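Arnden Household Words

A word list of everyday terms for things kept at home, collected in Arnden and the villages toward Riston. Version 2.

Contents

The list has 3000 entries, one per line, in a tab-separated text file. Each line holds 4 fields: headword, plural, meaning in English, and the village where it was noted down.

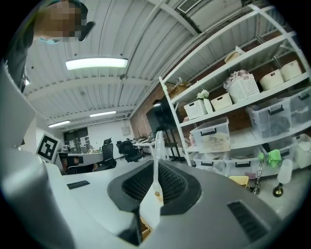

Light blue mask, dark sleeve.

Many headwords name containers. Baskets alone have several, depending on whether they have a lid, a handle or compartments. Spelling follows the Benmoussa school primer — older spellings are in a separate file, variants.txt.
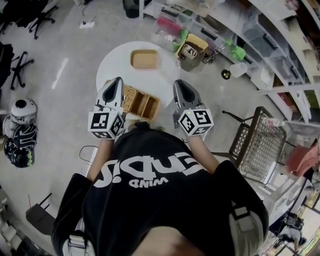
Round white table with a divided wicker basket.

Known problems

Plurals are missing for most loanwords. The Riston entries were typed from handwritten cards, and 5 cards could not be read.

Changes since version 1

Duplicate headwords merged. Village names now use one spelling throughout.

Credits

Collected by Rosalie Auer and Wendelin Eder. Checked by Min-kyu Kang. Send corrections before the June update, with the headword and line number.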